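Do you rinse cans before they go in the recycling?

New flat, new council, and the leaflet is no help at all. We've got one tub for cans and bottles and one for everything else, and my flatmate says I'm wasting water! 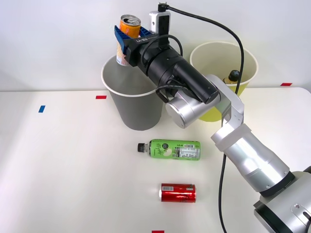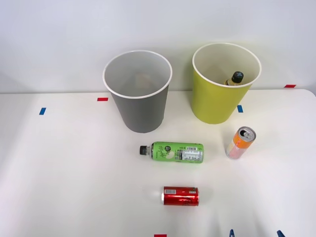
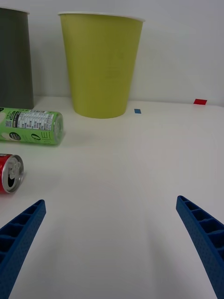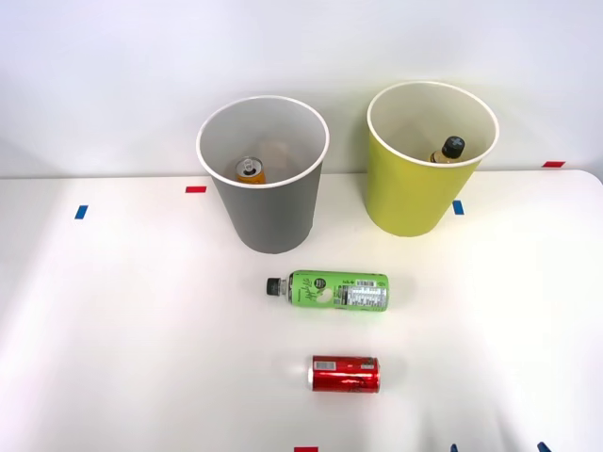 Posted by Dorottya Erdős, Monday, 2 replies

Levente Vörös
Quick swish in the old washing-up water, then upside down on the drainer for a bit. I don't bother getting them spotless. Ours only get collected every other week, so in summer the wasps find anything sticky (ask me how I know). Bottles I squash and put the lid back on, but do check with your council, mine changed its mind about lids in December.

Katalin Szilágyi
never rinsed one in 8 years and they still take them. buy a tub with a lid, mine's a Furkell, bit wobbly but fine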